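Stetley Disclosure Ledger – Municipal Edition

The Stetley Disclosure Ledger records travel, gifts and outside income reported by elected officials and senior staff. It replaces paper ethics forms and shared spreadsheets.

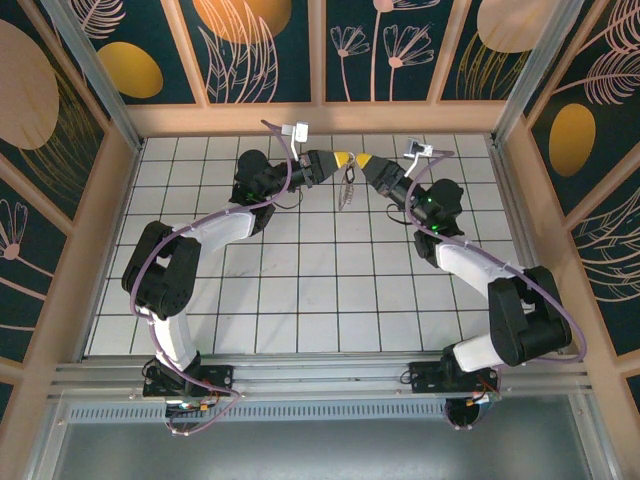
Each filing is locked on submission. Later changes are stored as amendments, with the filer's name and the reason given. Airfare class is a required field for all trips paid from public funds.

Standard license: 36 filer accounts, 5 reviewer accounts, 2 administrator accounts. 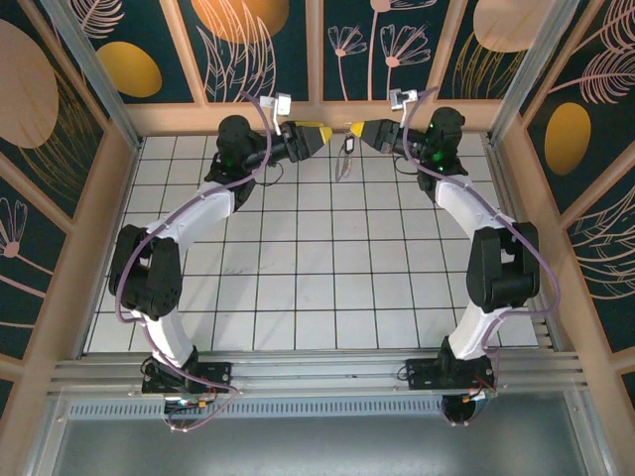

Reviewers can return a filing with written questions. Replies stay attached to the record and appear in the public export unless the city attorney marks them confidential. Exports are produced in CSV and PDF.

Records are kept for five years after an official leaves office. Longer periods can be set by ordinance code. 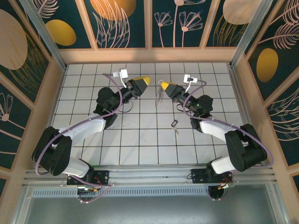

Data from Jaller 2 can be imported – scanned attachments must be loaded separately.

Orders and quotes: Korkor Antwi, Municipal Sales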